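Umby Evening Courses
Interior Materials, Unit 4: Looking at Wood Floors
Handout, July 1, 2018

Why we begin with the floor

Of everything in a room, the floor is the part we touch most and look at least. This unit is my favorite of the whole course, and I hope by the end of it you'll be the kind of visitor who stares at the boards before saying hello! Bring a pencil, a tape measure and something soft to kneel on. We will be down there a lot.

1. Grain

Grain is the record of how the tree grew and how the sawyer cut it. Slice a log straight through and many of the boards show loops, arches and swirls (we call this flat-sawn, or plain-sawn). Cut it so the rings stand upright in the board and you get narrow, nearly parallel lines (quarter-sawn). Both can come out of the same log, which I find wonderful.

A knot marks the place where a branch joined the trunk. Watch how the grain bends to get past it. Small tight knots are usually harmless. Loose ones need filling.

2. Color

Boards from one species can run from almost white to deep tan. Sapwood, from the outer part of the trunk, tends to be paler than heartwood in many species. Then light gets to work on it. Lift a rug that has lain in one spot for years and you will often find its outline.

Graders sort boards partly by color. A "clear" or "select" grade gives you a calm, even floor; lower grades let in the knots and the stray dark boards. Please don't hear "lower" as "worse" — the strength is often the same, and plenty of people (me included) like the livelier look better.

3. Layout

Three words to know. The field is the main area of flooring. A seam is any line where two boards meet. The stagger is the distance between end seams in neighboring rows, and a good installer keeps it irregular, so the eye doesn't find a staircase running across the room.

Short pieces turn up in every bundle. A short piece in a contrasting shade draws attention, so decide where you want it before you nail it down. The Nowakowski sample boards in the cabinet show this beautifully. Take out number 13 and number 35 and lay them side by side.

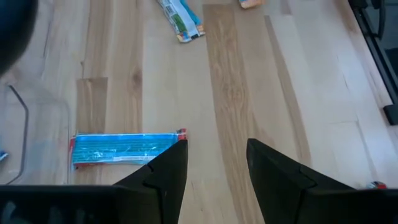 Fig. 1. Blond and honey-toned hardwood planks with knots and fine seams. Note the darker tan plank with swirling grain, and the short darker piece at left, above the blue package.

4. Floor exercise

Pick a patch of floor at home, one good stride across. Sketch the seams first, leaving out the grain completely. Then add the knots. Last, shade the two darkest boards and write one sentence on where your eye lands.

Do the sketch again in the evening, under lamps. Low light from one side brings out every seam, and the colors shift more than you'd expect!

For next time: read the Monard booklet up to the section on finishes, and bring both sketches.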